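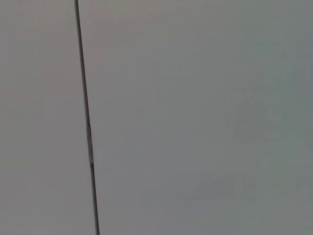 Can I order the Judiveo tube in a length of my own choosing?
We cut it to whatever you need, up to 62 metres in one piece, and you only pay for what you have.

The Judiveo is our see-through green tube, and it has been on the Warallow shelves long enough that many of you simply ring up and ask for "the green one". It bends round corners happily and it's lovely for ponds, for home brewing and for all those little jobs on the workbench. The order code is 464 for the standard width, and the wider sort is 111. 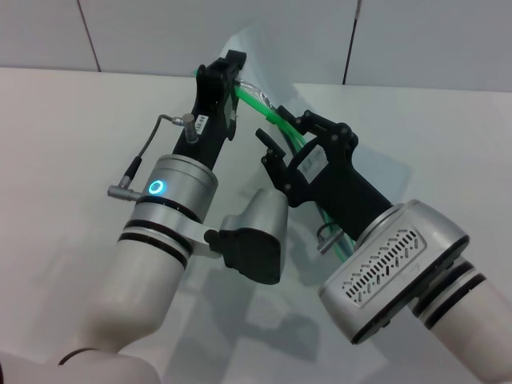
Page last changed: 1 Mar 2021

Every order comes with four Multis clips, and if you'd like more just say so in the notes box – we keep plenty. Do measure twice before you send us a length, as we can't take cut tube back, and add a bit extra for the bends while you're at it.
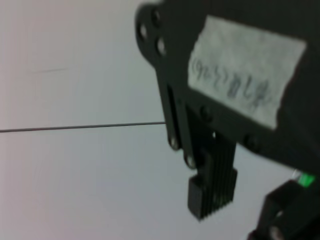

If you've bought the older Tamihana fittings from us, they will go on the standard width but are a loose fit on the wider one, so please ask for the new collars, which we began stocking in December.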